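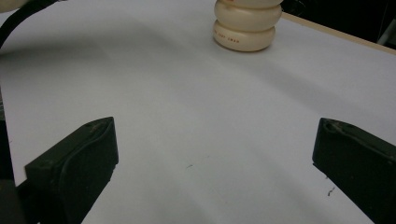
About Fairweather

Welcome, and thank you for stopping by to find out who we are. Fairweather is a small school for dental assistants and dental hygiene aides in the town of Kesska, and we've been teaching people to work chairside (and at the front desk, and in the sterilizing room, and in every other corner of a dental office) for long enough that some of our early students now send us their own nieces and sons. We love what we do, and we tend to go on a bit when somebody asks us about it, so please get comfortable.

How we got started

The school was started by Tài Phan, who had been a dentist in Kesska for a good many years and was having a terrible time finding assistants. People would apply who were kind and quick and wonderful with patients, but they had never held a suction tip in their lives, and the nearest program was a long drive over the ridge in Wolum, with classes in the middle of the workday. So Dr. Phan began teaching evening classes in the clinic after the last patient had gone home. There were five students in that first group. They learned to mix impression material on the counter by the window and practiced charting on each other, and all five of them found jobs before the following summer.

Word got around, the way it does in a town this size. Other dentists asked if they could send their new hires over, a hygienist offered to teach the section on gum health, and before long the evening classes had outgrown the clinic. We moved in December into the old Gresari building, which used to be a shoe store and still has the lovely big front windows. It was a cold month to move! The boiler was not what we had been promised, and we taught infection control that winter in our coats.

What we teach

Our main program is the Dental Assistant Certificate, which runs for 8 months, with classes on two evenings and one Saturday morning each week. Students begin with the things every office needs from day one: washing up, gloving, setting up and breaking down a treatment room, passing instruments, taking a medical history and keeping records that another person can read. From there we move on to X-rays, impressions, fluoride and sealants, and the basics of helping with fillings and extractions. Class size is limited to 7, and we have held to that even in years when the waiting list was long — an instructor can only watch so many pairs of hands.

We also run a shorter course for front desk staff, with scheduling, insurance forms, phone manner and how to talk with a patient who is worried about a bill. It may not sound exciting, but it fills up every time, and we hear from offices that a person who can explain a treatment plan in plain words is worth a great deal to them.

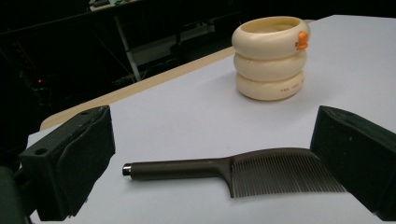

The third part of our teaching is the community program, and it is the one closest to our hearts. Every student completes 100 hours of supervised service before graduating, most of it at school screenings, senior centers and the Saturday clinic in Wolum. They help small children climb up into the big chair, they show grandparents how to clean a partial denture, and they learn how much of dental care is really just patience and a friendly voice. Many of our students tell us this was the part they were most nervous about and the part they miss most when it's over.

Our instructors

All of our instructors work, or have worked, in dental offices in this area. We think that matters. They know the offices our students will be walking into, they know which local dentists like things set up left-handed, and they can tell a story or two about the day the compressor quit in the middle of a crown prep. Dr. Phan still teaches the opening week of every course and sits in on the final practical exam, usually with a thermos of tea and a very short pencil.

We keep our textbooks up to date and our lectures short. Most of the learning happens with something in your hands, and if you need to go over a skill four or five times before it feels right, then that's what we'll do. Open practice is held before each evening class, and there's always an instructor on the floor to answer questions or take another look at your bite-wings.

Who comes here

All sorts of people! We've had students straight out of high school, parents going back to work once the youngest started kindergarten, a retired bus driver, and a pair of sisters who now work in the same office on opposite shifts. You don't need any background in science to apply. You do need a high school diploma or the equivalent, current vaccinations, and a willingness to stand for a fair part of the evening. If English is your second language, please tell us when you apply and we'll pair you with someone for the vocabulary sections. Several of our staff learned it as a second language too. 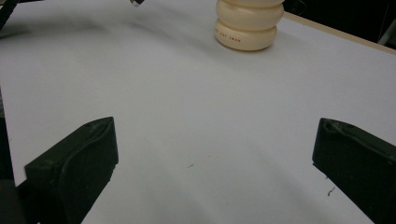
White tabletop in soft shadow

Visiting and applying

Visitors are welcome on any class evening, and you're free to sit in for as long as you like before deciding. Come in through the front door of the Gresari building and turn left at the coat rack (the door on the right belongs to the tailor, who is very nice about it). Parking is behind the building and free after five.

Application forms can be picked up at the office or mailed to you. Payment plans are available for all courses, and the office will gladly go through them with you over the phone.

Page last updated 19/03/2025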